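July 2026

I finally have some good news on the Plukmont night bus, so let me get it down before I forget half of it. The council's transport people have agreed to keep the number 16 running past midnight on Fridays and Saturdays, at least until the end of September. It was supposed to stop this month. I was at the meeting, I had a bad seat under the air vent, and I still came out of there smiling.

If you don't live on the Cellard side of town you may wonder why I keep going on about one bus. Well, a lot of us work late over here. The kitchens on Olatunji Street close well after the trains do, and the walk home takes you up the hill and past the old depot, where half the streetlights have been out since spring (I've reported them twice, and so have my neighbors).
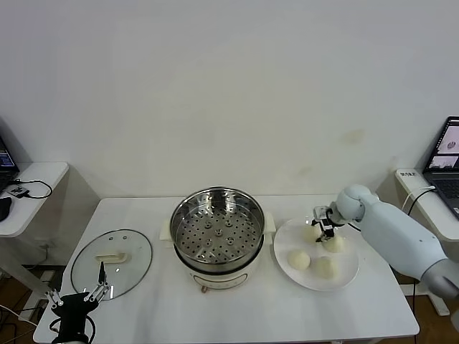 Adesuwa Ajayi brought the petition, with 125 names on it, and read out a few of the comments people had written next to theirs. My favorite was from a baker who starts at three in the morning and rides the last bus of the night to what is, for her, the first shift of the day. Adesuwa works late shifts herself and she doesn't waste words. She asked for the same bus, the same stops and a timetable people can read in the dark!

She got most of that. The last departure from Cikgate moves up by 10 minutes, which I'm a little grumpy about, and the stop outside the library gets skipped after eleven while they dig up the sidewalk. The fare stays at $2. There was a long back and forth over whether the driver could let people off between stops on the hill, and the answer for now is no – I think that one will come back. 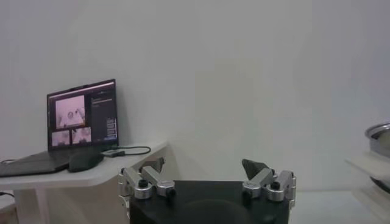

The part I'd keep an eye on is the passenger count. They're going to look at how many people ride after midnight and decide from there, and nobody at the front table would say what number counts as enough. I asked. I was told it would be "considered in the round," so make of that what you will. Somebody behind me laughed out loud and I don't blame him.

So if you've been taking a ride home from a friend, or paying for a cab, maybe try the bus once or twice this summer. Tap your card or get a paper ticket, either way it gets counted. The new timetable should be up at the stops by the weekend, and there's a stack of printed ones at the Cellard post office if you'd like one for the fridge. Adesuwa is still taking comments for the next round too, and you can leave yours in the box by the library's front desk.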